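家用与轻工业自动化论坛 › 产品评测与服务咨询 › 手持式夹爪采集服务

主题：关于 Clovura 手持夹爪采集套件及配套数据服务的试用意见征集

楼主 纺织组_杜曼（Hatice Duman）
各位同行：
我单位目前正在评估 Clovura 提供的手持夹爪采集套件，用途为家庭环境下织物折叠动作的示范采集。供应方报价分为两部分：套件租用，每套每月 902 欧元；数据整理服务，按批次计费，每批 100 条有效示范。合同草案自六月起执行，首期九套。
现就以下事项征求意见：
一、夹爪指面软垫对厚绒类织物的夹持是否稳定；
二、数据整理服务的验收标准应如何写入合同；
三、是否有单位同时试用过 Indudano 的同类服务，可供比较。
请尽量依据实际使用情况答复。

2楼 gongyi_lin
我单位去年使用过该套件，就第一项答复如下。薄棉布、衬衫类织物夹持正常。厚毛巾、绒毯类织物对折之后，边缘厚度增加，操作人员须将两指张开至较大角度，由折边一侧进入，再行闭合。如从织物中部直接下夹，容易只夹起表层。建议在采集规程中单列厚织物一节，并规定下夹位置。

3楼 北岸测试室
补充一点。软垫属于消耗件，合同中应写明更换周期及费用由何方承担。我室所签合同对此未作约定，后期往来函件较多，影响了进度。

4楼 Annelies Kuipers
对2楼的意见，本人持保留态度。从折边进入固然稳妥，但若规程限定过死，全部示范的动作路径将趋于一致，训练所得策略遇到织物摆放角度变化时表现不佳。我方在 Drildale 项目中共收到 3666 条示范，其中相当一部分因动作过于雷同，在后续筛选时予以剔除。建议规程只规定结果要求，即折叠完成后的形态，不规定下夹位置。

5楼 gongyi_lin
回复4楼：贵方所述情况可以理解，但两者应当区分。动作多样性可通过更换操作人员、更换场地、调整织物初始摆放来实现，不必以放任失败夹持为代价。新上岗人员如无下夹位置的指引，首日有效率偏低，而服务方按有效条数计费，返工时间由采购方自行承担。

6楼 Annelies Kuipers
返工时间由采购方承担，属于合同条款问题，应在合同中解决，不宜通过限制动作来回避。此外，失败后重新夹取的片段本身具有使用价值，建议要求 Clovura 单独标注并交付，不作废弃处理。

7楼 采购_唐
关于第三项。我单位对 Indudano 与 Clovura 均作过询价。Indudano 不单独出租硬件，须与其整理服务捆绑采购，起订量较高，但交付文件中附有逐条质检记录。Clovura 仅提供批次汇总表。如贵单位内部无复核人力，此项差别应予重视。另有 Polishchuk 提供第三方抽检，收费按次计算，可与 Clovura 配合使用。

8楼 北岸测试室
同意7楼。Polishchuk 的抽检报告格式规范，周期偏长，排期时请预留时间。另请楼主说明采集场地类型。实验台与住户家中的光照、背景差别较大，验收标准不宜通用。

9楼 纺织组_杜曼（Hatice Duman）
感谢各位答复。场地以住户家中为主，工作面为床面或桌面，上铺网格垫，织物置于垫上，不另设背景布，不清理周围物品。光照以现场条件为准，局部过亮不作为退回理由。
综合以上意见，我单位拟对合同草案作如下修改：
（一）软垫列为消耗件，由供应方按期更换；
（二）下夹位置作为培训参考，不作为验收条件；
（三）重新夹取片段单独标注，一并交付；
（四）首批交付后由 Polishchuk 抽检，抽检合格方进入第二批。
第（二）项仍有分歧，欢迎继续讨论。厚织物作业情况附后。

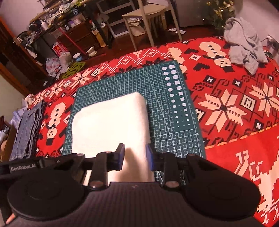 10楼 gongyi_lin
第（二）项我方不再坚持，但请在培训材料中将厚织物与薄织物分开编写，并要求操作人员先完成厚织物练习，再进入正式采集。第（四）项建议补充抽检不合格时的处理期限，否则第二批的启动时间无法确定。

11楼 采购_唐
附议。处理期限建议自抽检报告送达之时起算，不以供应方确认之时为准。另，租用费在整改期间是否照付，也请一并写明。

12楼 Annelies Kuipers
对修改后的第（二）项无异议。关于第（三）项，请明确重新夹取片段是否计入每批 100 条之内。我方意见为不计入，费用另行商定。

13楼 纺织组_杜曼（Hatice Duman）
已记录。上述三点将与 Clovura 书面确认，收到答复后在本主题下更新。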